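December 2022, chores bench, notes (MK)

Sweeping trials continued from October. Question is still whether the two-arm setup can do a dustpan and brush job on a soft surface without someone standing by to reset it. Short answer so far: no on the mattress, mostly yes on hard floor.

Log totals since October: 219 attempts on floor, 47 on mattress. Delia Ghiță wants both kept in the same sheet. I would split them, as the failures are of different kinds.

On the floor the pan stays put and the front lip seals well enough. On quilting the lip bridges the seams and small items go underneath. Pressing the pan down closes the gap but tilts the far side up, and the force reading is useless there because the padding takes up most of the travel. Dropped the down-force target by about 24 percent. Fewer tilts, more items under the lip. No net gain.

Brush side: slip in the grip is the main loss. The bare plastic handle rotates when the bristles catch a seam. Covering the handle helps with rotation but makes the grasp width harder to estimate, so the approach has to be opened up by hand in the config. Not a fix I want to keep.

Light debris rolls ahead of the bristles and stops at the lip. A person does a short flick at the end of the stroke. Our stroke ends at constant speed — Delia has a version with a faster last third in the Prakisero branch, untested on fabric.

To do:
- rerun the floor baseline with the covered handle
- try the pan angled with the seams, then across them
- ask Lindqvist for the softer fingertip pads
- find out why run 988 logged no left wrist data

Mattress trials stay attended until the grip issue is sorted.

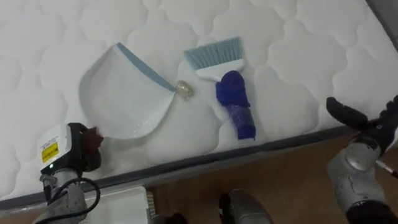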